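Notebook, Stornville bench, April
Entry started 9:40

Continuing with the box task in simulation, two arms, remote control from the desk. Goal for this week is 200 good demonstrations. At the start of today we have 40 saved, all of them recorded with the old control mapping, and I do not know yet if we can mix them with the new ones.

I changed the scale of hand motion to arm motion. Before, a small movement of my wrist made a big swing of the gripper, and I was correcting all the time. The corrections are recorded too, so the policy learns my nervousness. Now it is slower but the paths look cleaner in the plot.

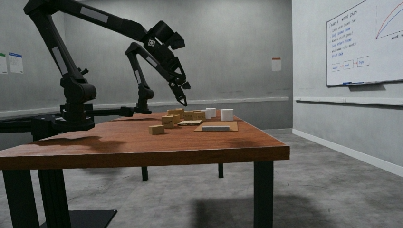

Second thing is the start pose. In the old set I started each demonstration from where the arm stopped the last time. Cenura (our recorder) accepts this without warning. From now both arms go to the same home pose before recording, and I wait until the joint values are stable. Please do the same if you record on my account.

10:50. Recorded 18 in the new mapping. I threw away four of them: in two I closed the gripper too early, in one I pushed a neighbor box, in one I forgot to stop the recording and there are 400 useless steps at the end. It is possible to trim the last one but I prefer to record again.

The approach from above is still difficult for me. On the screen I judge the height badly when one arm is behind the other. Changing to the side view helps, but then I lose left and right. I tried to keep two views open and the frame rate went down, so the hand motion became delayed. Not good for teaching.

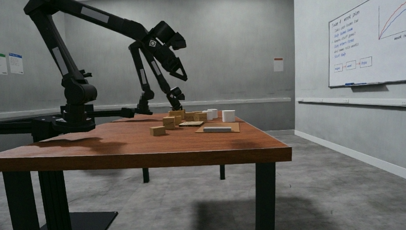 After lunch I tried Cistutell for the labels. It cuts each demonstration into reach, grasp, move and release from the gripper signal. Reach and grasp are cut well. Release is marked too late when I open the fingers slowly, so I must open them in one motion.

Also moved to the other layout, with the rings and the small pallet on the table.
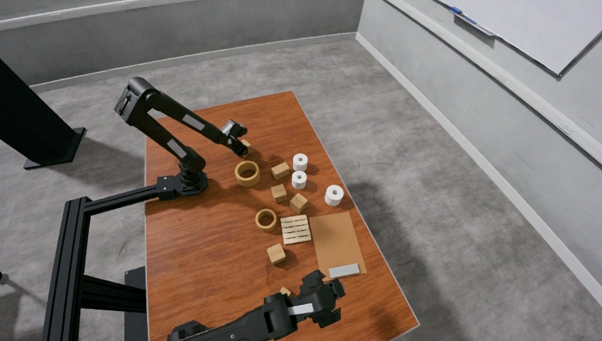 Second layout, both arms over the table, one small cube at the fingertips of the left arm.

To do: replay the old 40 on Mai and compare the paths. Ask if the delay limit can be set lower. Write the home pose values on the first page of this notebook.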